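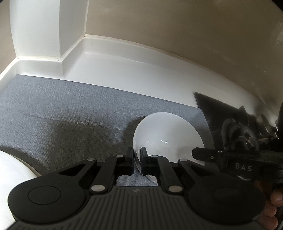
*Two-tool work at a kitchen counter: white bowl, grey mat.*

# Hukitz 302 hand-held gripper station

Sold and supported by Miditz. Quotation on request, rental possible.

The Hukitz 302 is a station for recording table and counter work with hand-held grippers. It is meant for groups who already know which tasks they want to record and who now must write a budget for it. On this page we give what is in the set, what is not in the set, and which costs the buyers usually forget in the first round. Please read also the part about spare fingers before you fill in the order form.

## What you receive

| Item | In the set | Remark |
|---|---|---|
| Hand-held gripper | 2 | Left and right are the same part |
| Camera mount, wide angle | 2 | Camera itself is ordered separately |
| Spare fingertips | one pair per gripper | See below |
| Charger and cables | yes | Plug for Australia and New Zealand |
| Carry case | yes | Foam is cut for the grippers with the mounts on |
| Work mat | no | Option |
| Dishes and other objects | no | Buy locally |

Each gripper weighs 500 g without camera. This is comfortable for a short task, but after a morning of lifting bowls the wrist will feel it. We advise to plan two operators per station who change places. The second person does not stand idle in the meantime, as there is always resetting of the objects to be done and the notes to be kept.

## One gripper or a pair?

This is the question we receive most. A single gripper costs a bit more than half the price of the set, because the case and the charger are needed anyway. If your tasks are only pick and place of one object, a single gripper is enough, and you can add the second one later at the difference in price, within the same financial year.

For dishes we recommend the pair from the beginning. A smooth round bowl is easily taken by the rim with one tool, but it likes to turn, and then people help with the free hand. In the recording you have then a human hand doing half of the job. With a second gripper coming from the other side this problem is mostly gone. Stacking, wiping and pouring also go better with two.

## Planning the counter

You don't need a laboratory. A normal kitchen bench is good, provided that a person can stand in front of it with both elbows free. Some points that our customers had to find out themselves:

- Glossy white crockery gives strong reflections under ceiling lights. Put one lamp from the side, with a diffuser, and budget for this lamp. It is cheap compared with repeating a day.
- White dishes directly on a white benchtop are hard to separate in the recording. A mat in a plain darker colour helps a lot. Grey or blue is fine, woven is fine. Buy several of the same, they get creases and stains.
- Leave more depth than you think. The tools are longer than the hand, and the operator will step back.
- The wide lens sees nearly everything on the bench. Clear away letters, medicine packets and anything with a name on it.
- Buy the objects in sets of the same model and keep the receipt, so that a broken bowl can be replaced by an equal one.

## Consumables and spares

The fingertips are wearing parts. On ceramic and glass the contact surface becomes polished and the grip gets weaker, slowly, so that the operator starts to squeeze harder without noticing it. Change them as a pair. For one station in daily use please calculate some 20 pairs per year, less if you work mainly with cloth and plastic.

The pivot pins and linkages don't need oil. Please don't oil them. Dust sticks to it and after a few weeks the movement is worse than before. A dry brush once a week is sufficient. When a pin gets play, send the whole gripper to our workshop at Bromthorpe. Milan Verhoeven checks all the returned tools there and he will tell you before any cost is made.

## Price structure

We don't publish a fixed price, because the camera and the plug type change it, but the quotation has always the same lines and you can copy them into your application form:

1. Gripper set, one time.
2. Cameras and storage cards, one time. You may supply your own if they fit the mount.
3. Fingertips, per year.
4. Service contract, per year, optional. Includes one inspection and freight in one direction.
5. Training, half a day, at your place or by video call.

For rental we take a deposit of $500 per station, which comes back after the inspection. The rental time is counted from the day of delivery to the day you hand it to the courier, so our freight days are not on your bill. If you decide to buy during the first rental, half of the rent is deducted from the purchase.

Not in any of these lines, but real money nevertheless: operator hours, the labelling afterwards, disk space, and somebody who washes the dishes. In the planning of the Poduval project the operator hours were the largest amount of all, and the equipment came only third. If your budget is tight, it is often better to take one station less and pay the people for longer.

## Delivery

Sets are built to order. Orders which we have by the end of July are built in the first batch of the new financial year. Courier leaves on Wednesday. For regional addresses please write a telephone number where somebody answers, as the case will not be left at the door.

On arrival, open and close each gripper several times by hand before you mount the camera. Movement must be even on both sides and the fingertips must meet in the middle. If they meet off the centre, do not adjust it yourself, the warranty label is on that screw. Send a short video and we reply the same day, when it reaches us before 3 pm.

## Questions before ordering

**Can left-handed operators use it?** Yes, the tool has the same layout on both sides. The trigger can be reached from left or right.

**Is it allowed to work with water?** Damp objects are no problem. Don't put the tool under the tap or into the sink.

**Does the set work with the arm we have already?** The fingertips can be mounted on most of the common parallel grippers with an adapter plate. Tell us the model of your arm and we check. The adapter is quoted separately.

**Can we see one first?** There is a demo set at the Miditz office. It goes also on loan to universities and TAFEs for one week, you pay only the freight.

Quotations and loans: Şengül Başaran, Miditz sales desk. Please mention "302" in the subject and the number of stations, and if your finance office needs a second format of the quotation, say it right away.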